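Wednesday, gone eleven at night

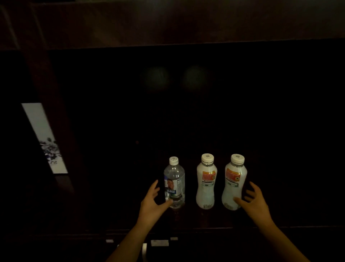
Three bottles on a dark wooden surface.

Jury service, day whatever it is, and I'm finally home with my shoes off. I'm allowed to write this one down now, the verdict's in and it was all said in open court, though what went on in our room stays in our room and always will.

So. It was a burglary, the warehouse at Prarkley, the one behind the tile shop. Somebody got in through the roof and went off with a load of power tools belonging to Fiseck, and the man in the dock used to drive a van for them. I'd pictured something like the telly, all shouting and fainting. Most of it was a very patient woman from Nusetti, the alarm company, reading out times from a printout. Door sensor, 2 a.m. Door sensor again. I wrote it all down in my little court notebook and now of course I can't read a word of it (and they shred them anyway!).

The tools turned up in a lock-up, unit 413, which he'd rented in his own name. His own name! With his own bank card! His barrister did her best, she said he'd let a mate use it and never looked inside, and she was so good at it that I believed her for a whole lunch hour. Then the manager from Pfister, who own the lock-ups, read out the gate records and I went right off the idea.

We went out just after two and were back in by 4, guilty, all of us agreed. I thought I'd feel pleased to be finished. My legs were like string when the foreman stood up. The man didn't do anything, he just looked at the floor, and an older lady in the public seats got her coat on very slowly and dropped a glove. I keep thinking about the glove.

Sentencing isn't till December so I shan't be there. The judge said there'd be the matter of £1,000 for the roof as well.

Bus home was packed and I stood the whole way, then beans on toast, then I rang work to say I'm back in tomorrow and they'd forgotten I was off. Must find the form for my travel money. I think it's in the blue bag with the umbrella, unless I left that bag in the jury lounge.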